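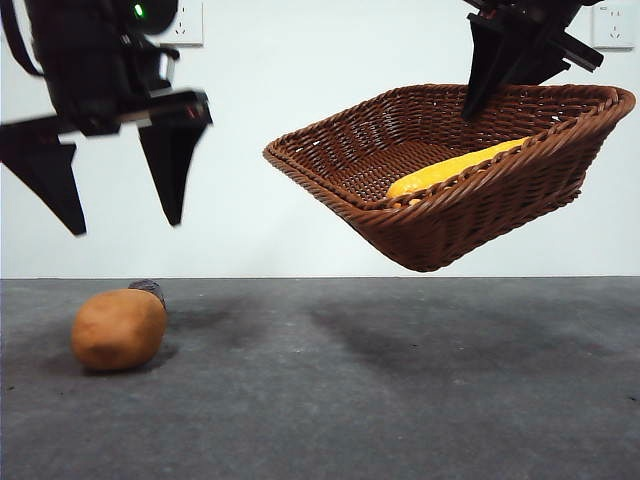
One of the stallholders at Tosholm told us in November that she had stopped expecting the market to last through a second winter, and that the new opening hours were the first change she could remember that brought in people she didn't already know. Several others said much the same in the feedback forms. A few disagreed, mainly over the later closing time, and their points are covered further down.

This report covers the second half of the grant period for the Tosholm Craft and Produce Market. The first half was covered in our interim report and is not repeated except where a figure has changed.

Summary of progress

The market ran on every planned date but 2. Both cancellations were due to high wind, and stall fees were credited to the next month. We let 37 stalls over the period, counting shared stalls once. The waiting list for food stalls is still open. The waiting list for craft stalls has been cleared, and we would now take more woodwork and basketry if anyone applied.

The Simska site opened later than we said it would. The lease took longer than expected, and then the drain at the lower end had to be relaid before we could put stalls there. It is open now and trading on the same hours as Tosholm. Takings reported by stallholders at Simska are lower than at Tosholm, as we expected, but they rose each month.

Skills sessions

The evening sessions were the part of the plan we were least sure of. Attendance came to 127 across all sessions, with mending and basic willow work filling up first. Soap making did poorly and we dropped it halfway through. The room at Simska is too small for anything that needs long tables, so the larger sessions stayed at Tosholm. We would like to move them to a 7 p.m. start, as the present start is too early for people coming from work.

The starter course for new traders ran as described in the proposal. It covers pricing, food labeling, insurance and how to keep simple books. Those who finished were offered a half-price stall for their first three dates. Most took it up. The bookkeeping part was too long and will be split over two evenings next time.

Budget

The largest change is under equipment. We had allowed for second-hand canopies, but the ones we looked at had bent frames and worn seams, and we bought new ones from MacLeish instead. This put the equipment line over by 2200 dollars. We covered it from the publicity line, where we spent less than planned – the local paper ran our dates without charge – and from stall income. No additional money is requested. The full breakdown is in the attached sheet.

Problems

Parking at Tosholm is still the main complaint. The field behind the Loka building can be used in dry weather but turns to mud quickly, and we have closed it more often than we have opened it. Loka has agreed in principle to let us lay matting along the entrance track. We have one quote so far and are waiting for another.

The later closing time suits customers better than it suits the produce stalls. Growers who start loading before dawn do not want to be packing up in the dark, and some have been leaving early, which makes that end of the market look half shut. From next season we plan to let produce stalls close one hour before the rest and to group them by the east gate so they can get their vans out.

Card payments failed on several mornings because of poor signal at Simska. A booster has been fitted and there have been fewer reports since.

Next steps

– Get the second quote for matting and agree the cost share with Loka
– Set the new stall layout at Tosholm before bookings open
– Move the evening sessions to the later start
– Review stall fees at Simska once there is a full season of takings to go on

The remaining part of the grant is set aside for the layout work and the next starter course. We expect it to be spent by the end of the grant period.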